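Dye notebook, Tummont workshop
April, started 8.40 in the morning

Madder, second round. Same root as last month (Tollari, ground, the bag with the torn label) and same yarn (Gourlay, two-ply, undyed). The only change I want to make is the water. Last time I used tap water for everything and the red came out too near to brick. A colleague wrote in the margin of that page that our tap water is hard and madder should like it, so maybe the water is not guilty and I was only too quick with the heat. I want to know which one.

Dry weight of all yarn before washing: 781 g. This is 7 skeins, not equal. I weighed each one and wrote the number on its tag with pencil, because the pen from last time ran in the mordant bath and two tags could not be read any more.

Washed in warm water with a little neutral soap, rinsed until no foam. The third skein still smelled of spinning oil, so I washed it again. Left all of them in clean water while the mordant was prepared.
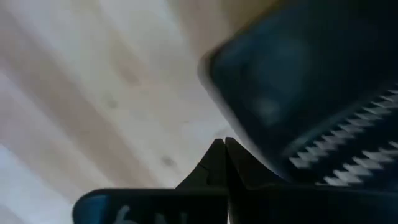
Mordant

Alum, weighed against the dry yarn, not the wet. I made this mistake in winter and it cost us a whole bath. Dissolved first in a jar with hot water, then poured in the big pot and stirred before the yarn goes in. I did not use cream of tartar this time. The previous pages say "with tartar" and then "tartar?" with a question mark, and I cannot find out if it was used or not. Please, everybody, write what was really put in.

The Roson hotplate is slow on the left ring. On mark 4 it stays where I want it, on mark 5 it climbs and does not stop. Brought the bath up over one hour and held it. The yarn was pushed down with the glass rod every few minutes, gently, without turning it over.

Cooling in the pot. I took the skeins out when I could put my hand in. 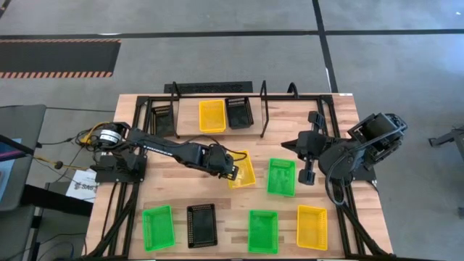 The mordanted skeins must rest damp, and I do not want them to mix with the unmordanted ones, which look exactly the same to the eye. Tags are not enough for this, they fall off or turn over. It is easier to sort by container. On the table there are plastic baskets in three colours, so from now I propose: yellow for mordanted, black for not mordanted, and the remaining colour for anything doubtful. The black one with small holes in its sides, on the rear shelf, I would like to keep for skeins which only have to drip. If somebody changes the system, write it on the wall sheet as well.

Dye bath

Two pots. Pot A is tap water, pot B is rain water from the barrel, filtered through cloth. Madder soaked in each for the night before, so both had the same time. The soak in B was more orange, the soak in A more brown, but this I have learned not to believe before the wool is in.

Ground root went in a cotton bag this time. In the last round I put it loose and was picking pieces out of the yarn for two evenings. The bag is better for cleaning, but I think the colour leaves it slower, so I pressed it with the spoon
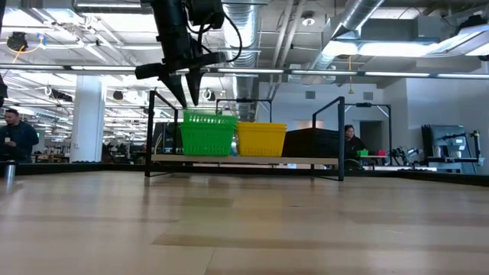 against the wall of the pot whenever I stirred. The thermometer was moved between A and B, rinsed each time. Both were kept under the point where the brown begins to come. B went over it once, for a short moment, when I was reading the scale of A. Noted with a cross on the tags from B.

After 30 minutes at temperature: A clear red with some brown, B more coral. After one hour: A deeper, B nearly the same as before. I left one skein of each in its pot to cool slowly and lifted the others.

Rinsing

Cool water first, then soapy, then cool again. A lost more colour in the rinse than B. The first water from A was pink, the second one pale, the third clear. I did not keep samples of the rinse water and I should have.

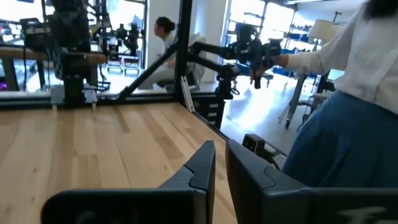
Work table, light planks, black rail along the far edge.

Drying and what is open

All skeins on the line in the back, away from the window. Wet, A is the better red. I will compare again when they are fully dry, by daylight and next to the brick-coloured skein from last month.

Still to do:
Weigh the dry skeins and compare with the tags.
Cut a short piece from each for the light test, 9 weeks, half under card.
Repeat B with a pinch of chalk in the water. If it moves to the red of A, then it is the hardness which does it.
Order more alum, the tub is nearly finished.
Ask Tollari if the root is from the same harvest as before. The smell of this bag was weaker.

Hotplate off at 4.15, both pots emptied, madder bags drying on the radiator. Do not throw them, I want to try a second extraction for the pale tones.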